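Kitchen Robot Good Practice – Gallery
Kandbridge Shared Kitchen Lab

Posted 2023-05-30 by Hildegard Baumgart

On this page I collect pictures of the work at our counter in Kandbridge, together with the house rules which apply to it. The rules were written first for our own operators. Later the colleagues in Saltness asked for them too, and now they use almost the same text. I have left out the legal part and the forms. Who needs the complete version can find it in the blue folder next to the door, or ask me.

The rules do not replace the manual of the manufacturer, and they do not replace a risk assessment. They are for the small decisions of a normal working day, for example who may reach over the counter and who must say something before the arm moves.

1. Before the first movement

The operator checks the gripper by eye and by hand, with the drives off. Look at the screws, the finger tips and the cable close to the wrist. If one screw is loose, stop and write it in the log, also when you can tighten it yourself in one minute.

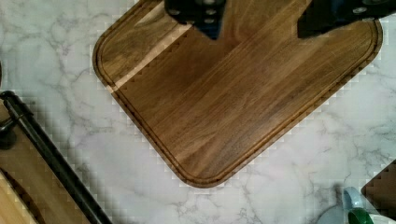 The first movement of the day is always slow and always in free air. We do not start with a grasp. When the arm has gone through its free path one time without a surprise, the operator says "clear" in a loud voice and the second person answers. Without an answer there is no second movement. New people find this a little strange in the first week, and then they do it also with the coffee machine.

2. The counter and what stands on it

In the beginning we had a rule that the counter must be bare. It was a safe rule and a useless one, as a kitchen is full of things and the robot should learn to work between them. In May we changed it. Objects may now stay on the counter under these conditions:

Glass stands at the back.
Knives are not on the counter during a run, not even in a block.
Appliances are switched off at the wall before the arm is powered.
Robot cables go over or behind the work, never across the place where a person puts the hands.
Food used for practice is not eaten afterwards.

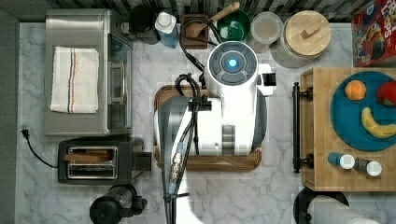
The person who sets the counter is not the person who runs the program. This came from Mr. Kasprzak's group, and I was against it, because it costs time and we are only 5 people. After 4 weeks I changed my opinion. The second pair of eyes finds a forgotten plug or a towel too close to an appliance much sooner than the person who put it there.

3. Handles, bars and doors

Fixed parts of the furniture are more difficult than loose objects. A loose cup moves away when the gripper comes too close, but a handle does not, and then the force goes into the finger or into the wood. For every contact with a fixed part we use the reduced force setting, and one hand of the operator stays on the stop button for the whole approach. Bags and paper packages may stand near to a handle only if they are part of the task and are written in the task sheet.

If you see a mark on a handle after the run, make a note with the run number. Please do not polish it away – we want to know how often this happens.

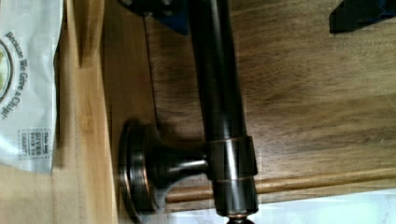 4. Near to a surface

Most of our log entries are from this part of the work. From 4000 runs which we looked at for the new version of the rules, we took 23 for discussion, and the greater part of them had to do with coming down to a board or a table. The height of the surface was changed and the program did not know it. Somebody had exchanged a thin board for a thick one, or had put a cloth under it.

So the rule is now: when a board is moved, turned or exchanged, the height is measured again. It is not enough to say that it looks the same. Moving over the board is done with open fingers, and the fingers close only when the operator has confirmed the height on the screen. 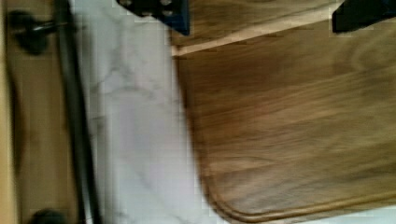
Moving at the cutting board, fingers open and nothing in the grip.

5. After the work

Drives off first, then the log, then the cleaning. The gripper is wiped with a damp cloth and dried. Do not spray anything at the wrist. The board is washed by hand and stands on its side until the next day. The stop button is tested one more time and the test is signed.

Questions about the rules can come to me in German or in English. The next version is planned together with the group in Cusel, who have a gas stove and therefore need some extra lines for section 2.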